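May 13, 2019

Long day, and most of it went to the grip fault. I want to get it down before I lose the order of things.

Started at eight. Ran the arm through its warm-up with nothing on the table, no trouble, then began the pick cycles for Paltine. They want 1000 clean cycles in a row before they will sign off on the Lotammont cell, and we were supposed to be done with that last week. I had the force limit at the same value as always and the speed at the setting Zacharias gave us in their commissioning notes.

The first 500 went fine. I had coffee, filled in the sheet, answered two emails about the July install. At cycle 519 the arm stopped over the table with the gripper half closed and the controller said the grip was confirmed. There was nothing in the grip. If I had not been sitting there, it would have carried nothing to the drop point, opened, and logged a good cycle. That is the part that bothers me. A stop I can live with. A false "part held" signal in a cell where people reach in to clear trays is a safety matter and I wrote it up as one.

I hit the stop, locked out the drive, and tagged it before touching anything. Then I pulled the log. The grip check works from motor current. If the current goes over the threshold, the software decides the fingers have closed on something. The current had gone over the threshold in open air, so either something was dragging in the finger drive or the reading was bad. I took the cover off and found the finger cable pinched under the bracket at the wrist. Not cut, but flattened enough that I could feel it with my thumb. I put it in there myself when I swapped the bracket in the spring, so I can't blame anyone for it.

Rerouted the cable, put on a new clip, checked the bend at both ends of travel. Lockout off at a quarter to twelve. Skipped lunch, which was a mistake.

After that I went back to slow moves with the wrist camera on, one item at a time. I began with the big frosted container, the one that gives the vision software the most trouble.
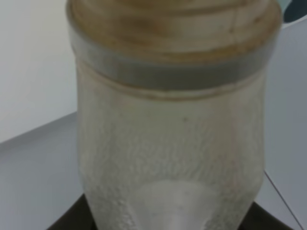
Wrist camera, close in on the frosted container.

It still has trouble finding the sides when it is this near. That is a separate problem from the grip and I made a separate ticket for it, so the two don't get mixed up the way they did last time. I spent too long on it anyway – almost an hour moving the approach point back a little at a time. I'll leave it until the cable business is closed.

Then the cup. The cup is the easy one, plain and straight-sided, and I use it whenever I want to know about the gripper and nothing else. Fingers open, look, approach, close, read the current, open again. I also had it close on purpose in empty air to see if it would lie to me a second time.
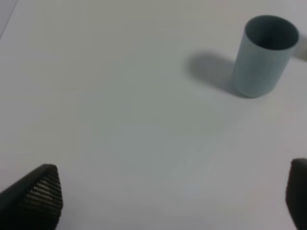 Nultance wrote back around four that a repaired cable proves nothing about the check itself, and that they would not run the cell near people on motor current alone, whatever the count came to. They want a second signal, finger position as well as current, and both have to agree before the software says a part is held.

I was annoyed for ten minutes and then I agreed with them. The position value is already there in the drive, we just never used it. I wrote the change before going home: if the fingers close past the width of the part, it counts as a miss, and the arm stops and waits for a person. Ran 200 closes on air with it and got 200 misses, as it should be.

The count for Paltine goes back to zero. I told them so in one short message and have not heard anything. Tomorrow I need to order more clips, look at the bracket on the second arm for the same pinch, and move the tag box closer to the door. My thumb is sore from the cover screws – need to bring the good driver from home.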